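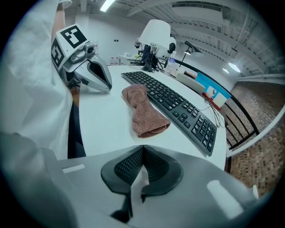 Kirsten Després
Forum moderator, Flastov user group

Control chart templates: share what works!
3/31/18

I finally got my staged control charts to update from one template and I'm thrilled! Save the chart with the stages column mapped, then point it at the new worksheet. I ran it on 4,000 rows and the limits recalculated for every stage. Anybody else doing it this way?

sepehr_m
Love this! I've been rebuilding mine by hand since November (yes, really). Does it keep the custom axis labels?

Kirsten Després
It does, as long as the column names match exactly. A stray space will break it, ask me how I know!

rgirard
I'd be careful. If a stage has only 12 points, the limits look a lot more solid than they are. I'd leave small stages out of the template completely.

sepehr_m
Hmm, I don't agree. I'd much sooner see a short stage with wide limits than have a hole in the chart. Just put a note on it.

rgirard
A note is fine until someone pastes the chart into a slide and crops it.

Abhishek T
Fair point from both of you! I split mine into 2 templates, one for long runs and one for short, and the Ouellet plant has used them on more than 300 charts. Happy to post both files tonight if anyone wants them.

Kirsten Després
Yes please, post them!!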